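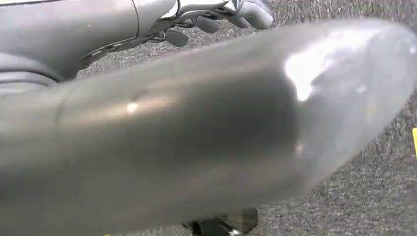

Kerubo Obura objects that most books on rooms start with the walls and leave the floor to a few lines at the end, although it is the surface that takes nearly all of the wear. Her own handbook, Underfoot in Nandwood, treats the floor first and is the source of several of the local terms used in this article.

A floor is the lower horizontal surface of a room, together with the layers that support it. It carries people, furniture and equipment, and passes their weight to the ground or to the structure below. The word is also used for a whole story of a building, a sense not covered in this article.

Structure

A typical floor has a structural base, a subfloor and a finish. The base may be a concrete slab laid on the ground or a row of joists spanning between walls or beams. The subfloor is fixed over the base and gives the finish a firm, even surface. On a slab, the finish is sometimes laid directly, with a thin leveling coat poured first to fill low spots. In Nandwood, where many older houses stand on damp soil, a slab with a leveling coat is known as a Melby floor, after the builder who made it common there.

Finishes

Common finishes include wood boards, ceramic tile, stone, sheet vinyl, rubber, carpet and sealed or painted concrete. Hard finishes are easy to sweep and stand up well to rolling loads. Soft finishes are quieter and warmer to the touch, though they hold dust and are harder to clean after a spill. Glossy finishes show scratches and footprints more readily than dull ones.

Flatness

Flatness and level are separate properties. A floor can slope evenly and still be flat, as in a shower or garage, where the slope carries water to a drain. Flatness is checked by laying a long straightedge on the surface and measuring the largest gap beneath it. The Courtois method, taught at the Stuken trade school, repeats this in 2 directions at right angles and records each gap on a plan of the room.

Care

Grit is the main cause of wear on hard floors, and regular sweeping or vacuuming removes most of it. Mats at the doors reduce the amount carried in. Wood is mopped with very little water. Heavy items are lifted when they are moved, or slid on felt pads, as dragging can leave grooves. Worn wood can be sanded and finished again; a 100 grit paper is often used for the last pass before sealing.

See also
Baseboard
Joist
Screed
Threshold

Page last edited Jul 31, 2021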